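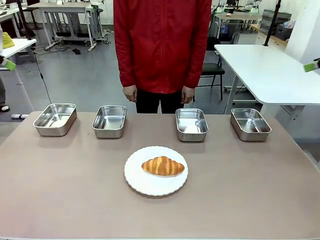

4. Setting up a tray-choice session

Do section 3 first (arm homing, gripper check). If the arms were powered off since the last session, do it again.

4.1 Table

1. Clear the table. Wipe down, no spray left standing, it throws off the depth.
2. Four steel trays in one row along the far half. Empty. They don't need to be dead straight, a few degrees of twist is fine and we want some of it in the data.
3. Leave the wider gap between trays 2 and 3. Trays are numbered from the left as the camera sees them — not as the person standing behind the table sees them.
4. Plate goes in front, near the gap. One item on the plate, in the middle.
5. Both arms to the park pose. Nothing touching.

Note: glare on the tray floors is OK. Pasten was trained with it. Don't tape over the trays or swap in the plastic ones from the Urban runs, results wont compare.

4.2 Person behind the table

1. Stand centered, arms down, hands off the table.
2. Wait for the tone, then say the tray number. Once. Normal voice.
3. Step back 2 paces before the arms leave park.

CAUTION: Arms reach past the far edge of the table. Do not start the trial till the person has stepped back. Stop button is on the Kommont box, left side, and the operator keeps a hand near it the whole time.

4.3 Running

1. Open Kommont, load the Grindudby profile. Older profiles will load too but the tray order is reversed — check the profile name.
2. Press Start. Log opens by itself.
3. After each trial mark one of: right tray, wrong tray, dropped, no grasp. Crushed item counts as dropped.
4. Reset plate and item, arms to park, next trial.
5. A block is 18 trials. Change the item after 6, or sooner if it sheds crumbs.

Note: pastry flakes build up on the finger pads. Wipe between blocks. Dry cloth.

4.4 What to expect

Reference set is 161 trials, closed August 13, 2022. Most misses there were between trays 2 and 3, and nearly all came from the wrong arm being picked, the spoken number was heard fine. So if you see a miss in the middle, look at the arm choice line in the log before you re-record audio.

Retries: up to 2 per trial, set in the profile. Don't raise it mid-block. If you do by acident, throw the block out and start over.

Camera bumped? Stop, redo section 2, then come back to 4.1 step 2.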